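COMMUNIQUÉ DE PRESSE

Atel présente Calleck, une collection de tables pour les petits ateliers et les salles d'activités

Calleck arrive au catalogue en mars, et toute l'équipe d'Atel s'en réjouit ! Dessinée avec le studio Sirneo, la collection réunit 2 tables, une droite et une d'angle, proposées en 3 hauteurs. Elles s'adressent aux écoles, aux médiathèques et à tous ceux qui partagent un même plan de travail du matin au soir.
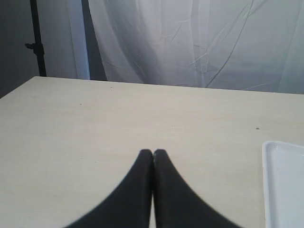
Le plateau a occupé l'essentiel de nos échanges avec Sirneo. Nous voulions une surface claire et calme, sur laquelle on retrouve vite ses outils, et nous avons retenu un beige crème très doux, lisse, avec un veinage à peine perceptible. Un simple plateau blanc posé dans un coin s'y détache sans trancher, et les bords restent droits, ce qui permet d'aligner plusieurs tables pour les grands travaux de groupe (notre configuration préférée, avouons-le).

Les piètements sont fabriqués par l'atelier Mittal, à qui nous devons aussi le système de réglage : 2 vis par pied, une clé fournie, et la table change de hauteur entre deux séances.

Une première série de 264 tables est en préparation. Les établissements qui souhaitent recevoir des échantillons de plateau peuvent dès maintenant en faire la demande auprès du service presse d'Atel, tous les matins à partir de 9 heures.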